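Grasham open day, quick writeup

Typing this up on the bus so forgive the mess. Went to the Grasham open day on April 22, 2019, got there late, missed the welcome talk, got the sticker anyway. Parking is the field behind the main building. Wear real shoes.

Getting in

Sign-in table, name badge, a paper map that has the restrooms in the wrong spot. They let you wander, mostly. Guided groups go every so often but I hate groups so I tagged on to the end of one and fell off it again by the second hallway. Coffee was free. Muffins were gone.

Downstairs

Wiriya had the big room. Tables of chargers, cords, wall plugs, car plugs, a bin of adapters you could dig through. Liked the bend test – a little rig that folds a cord back and forth right by the plug, over and over, with a counter on the front. It was on 500 when I walked up and they let it go to 1000 while I stood there eating a granola bar. Cord still worked. The one next to it had split and you could see the wire, they leave it out on purpose so people can poke it.

Buppha Srisuk was running that table. Asked her what kills cords at home and she said beds. People lie on them, phone on the chest, plug jammed into the blanket. Guilty. She also said to pull by the plug and never by the cord, wich my mother has been telling me for years.

Clultness was across the aisle with phone cases. Skipped it, too crowded. Gresano had a repair bench, cracked screens under a magnifier, a guy lifting out a battery very slowly. Line of 29 people for the free port cleaning (they had a number board up). Did not wait. Kind of wish I had, my port is full of pocket lint.

Upstairs

Quieter, way better. Phones and cords out on the tables up here. Stayed longest at a wood table, really nice warm brown grain, the sort of thing I'd want for a kitchen. Phone with a black charging cable plugged in at the bottom, plenty of slack in the cable, a big lazy loop over the wood. Screen on, light blue and white with some dark angular design. Thin bezel, rounded corners. I keep looking at that loop becuase at my desk the cord is pulled tight across a mug and the keyboard and it's a miracle nothing has gone on the floor. Longer cord, that's the fix. Bought one on the way out.
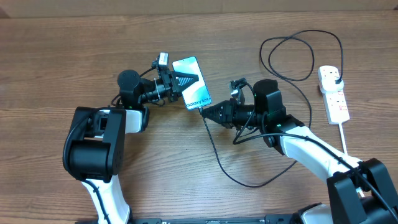

If you go

Next one is in September, they said, no day set yet. Go early for the muffins. Do the upstairs first, then the bend test, then the repair bench if the line is short. The shop by the exit takes cards but the reader was slow – bring cash. I was in and out in 3 hours and that included getting lost looking for the restrooms.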